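# Cloths and dusters: tips picked up at the Irkley open day

The Irkley workshops opened their doors on Saturday, May 15, 2021, and I went along mostly for the sharpening bench. I came home with two pages of notes on cloths, because the longest stop on the tour was a desk where a robot arm was being taught to pick up and put down a piece of yellow cloth. If you watch a machine do a household job very slowly, you start to notice how you do it yourself. The tips below are a mixture of what the people at Irkley told us and what I have tried since at home.

## Picking up

Pinch a cloth from the middle and lift. A cloth taken by one corner trails across the worktop and drags crumbs with it, or knocks over whatever is standing nearby. The arm comes straight down from above with its fingers pointing at the table, and I have copied that for anything dirty.

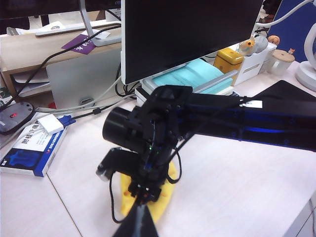
A flat cloth is harder to pick up than a crumpled one. The demonstrator said this was the first thing they learned, and it is true for cold or stiff hands as well. If you have trouble with your grip, don't smooth your dishcloth out on the draining board. Leave a ridge in it, or hang it over the tap where you can get your fingers round both sides.

Thin cloths slide about on a smooth worktop. Put one finger of your other hand on the far edge and then pinch.

## Choosing a colour

Use a bright cloth on a pale surface. They chose yellow at Irkley so that it would show up well on a light table, and the same goes for kitchens. I used to lose white cloths on a white worktop and then put a hot pan down on them. I now keep:

- yellow for worktops and the table
- blue for the bathroom
- old grey ones for the floor and the bike

Yellow ones fade. Wash them at a lower heat than the floor cloths, and don't put them in with anything you care about the first time.

## Clearing a space

Before each run somebody checked the patch of table where the arm would be working. They didn't tidy the rest of the desk, only the part that mattered. I have taken this up at my own bench and it saves a lot of time. Clear a space the width of your two forearms, do the job, then put things back.

Cables are worth a look too. Run them behind whatever you are working on if you can. Where one has to cross the bench, a strip of masking tape at each end will stop it wandering.

## Folding

Seven runs were promised for our group and we stayed for all of them. Several of us had a go at the same job by hand during the break. What I wrote down:

1. Shake the cloth out once, away from the table.
2. Find a hem or a seam and use that as your starting edge. Cut cloth with no hem will never fold square, so don't try.
3. Fold it in half, press with the flat of the hand, then fold again.
4. Stop there. A third fold makes a lump that won't sit in a drawer.

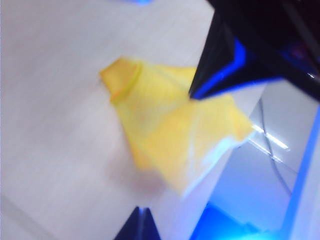

Microfibre holds a fold badly and is better rolled. Cotton will keep a crease for weeks if you fold it slightly warm from the airer.

For rags, I have given up folding altogether. They go in an old biscuit tin with a hole cut in the lid, and you pull one out at a time. File the edge of the hole first or you will cut your knuckles.

## Going slowly

The arm was in no hurry, and the demonstrator said that most of their early failures came from moving too fast. I timed myself wiping down the kitchen at my normal speed and then at half speed. The slow wipe took 11 minutes and I didn't have to go back over the hob.

## If you want to go

The next open day is in November. Parking is on the left past the main gate. The tea room takes cash only. Wear something warm, as the big doors stay open, and ask for the sharpening bench early because the queue gets long after lunch. They did my kitchen scissors and a pair of secateurs while I waited.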